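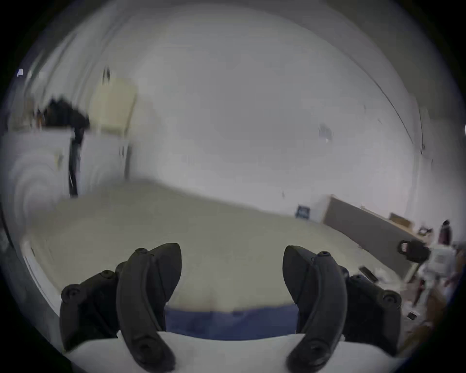 Stellside guest house, December

Progress report to the Trodomell Fund
Prepared by Catherine MacKinnon, Stellside

Summary

The grant pays for short stays for families with a relative in the hospital. In this period we provided 274 nights of accommodation. The longest single stay was 13 nights. Demand was highest in the first half of the period and dropped when the hospital moved its outpatient surgery to the other site.

Bookings

Róisín Gilmartin took over bookings from Markos Drakos, who now handles the accounts. Families used to call the front desk, and calls after 6 p.m. often went unanswered. The ward social workers now send requests by email and we reply the same evening when we can. Three requests were turned down for lack of space, and all of them were passed to the Vekell hostel.

Building work

The upstairs bathroom is finished except for the extractor fan, which is on back order. The boiler was serviced and passed. We had planned to replace the back stairs carpet as well, but the quote came in over budget and we have put it off until spring – the old one is worn but safe.

Rooms

Walls are plain white throughout, which makes touching up easy between stays. Bed linen goes out to the Sfakianakis laundry and comes back in three days, so we keep a spare set for each bed. Pale green has held its color better than the white sets did.
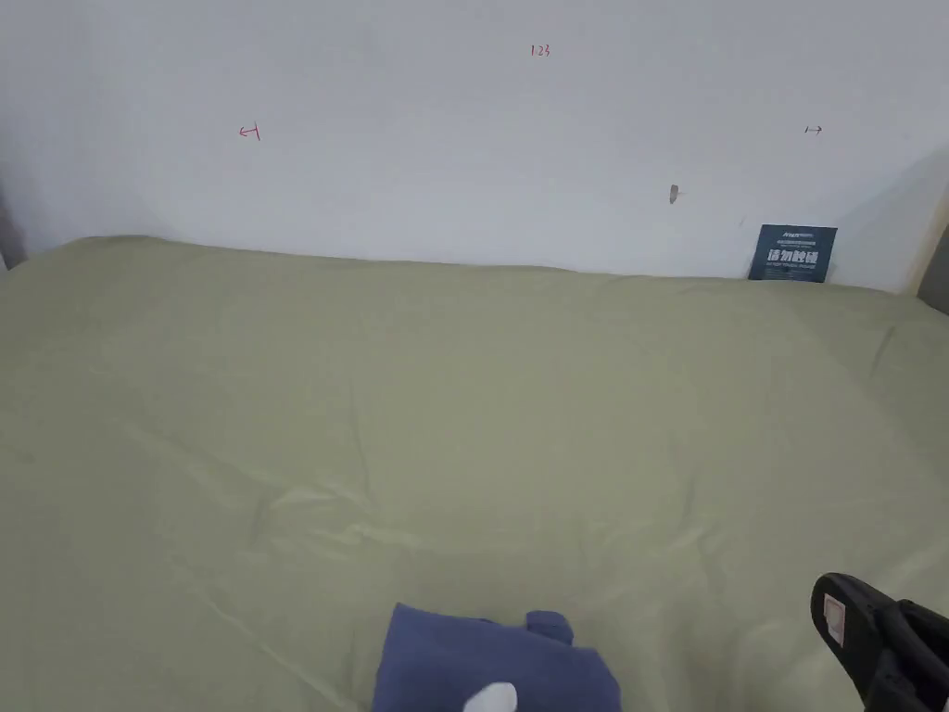

Spending

Laundry cost more than planned and heating cost less. The two nearly cancel out. Markos will send the full figures separately, along with the boiler invoice. We would like to move the unspent carpet money to the laundry line and ask for your approval in writing.

Next period

Panagiotis Kourkoulas will get new carpet quotes. Despina Kourkoulas is rewriting the welcome sheet in larger type – the current one still lists the old bus route.

Contact: Stellside office, weekdays until 5 p.m. | © Stellside | Back to top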